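Balteo joint logs, release 3

Welcome, and thank you for stopping by! Balteo is a small collection of joint logs from simulated arms, put together for people who want to try out their own fault-checking scripts before they go anywhere near real motors. There are 1077 runs in all, and 39 of them are set aside for testing – please leave those alone until you're done tuning.

Each run is a plain CSV file with one row per time step. Angles are in radians, time is in seconds, and the first row holds the column names (we forgot that in the March release, sorry to everyone who wrote in).
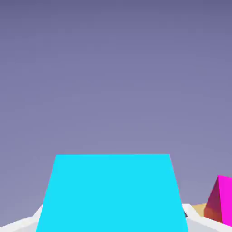
Simulator render: cyan block against a plain background.

To get going, unpack the archive, open the settings file and point data_root at the folder you just made. Run 7 has a gap in its wrist column, so skip it if your script is fussy about missing values.

Questions and fixes are always welcome. Sarmīte Kuusk looks after the logs and Gwion Griffiths looks after the loader.

Last updated Saturday, May 28, 2022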